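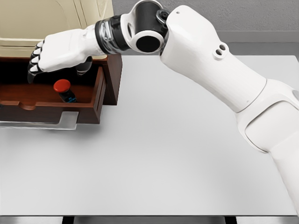
Sim corner, July

I spent most of this month on the drawer task again, and I'm starting to have opinions! For anyone who missed the last issue, we're trying to pick between the two-finger gripper from Coditico and the five-finger hand that the Sorrentino folks lent us a model of. Everything is still in simulation, so the only thing I've broken so far is my sleep schedule.

The little bottle with the red cap is my least favorite object. It sits leaning in the open drawer, close to the side wall, and the hand has to come down over it palm first with the thumb tucked underneath. I gave each gripper 30 tries. The two-finger one got it out 12 times, mostly by pinching the cap and hoping. The hand only managed 8, but when it did get hold of the thing it really had it, and I could swing the arm all over the place (very satisfying, I may have done this more than I needed to).

My hunch is that the hand is losing out on the approach. I've been bringing it in too flat, and the fingers bump the drawer wall before the thumb gets anywhere useful. Next up I'm tilting the wrist a bit more and switching to the Istgate controller, which is slower but doesn't jerk at the end of a move.

If you've got a wrist angle that works for shallow drawers, please send it my way. The Gatbridge build has all my settings in the drawer folder.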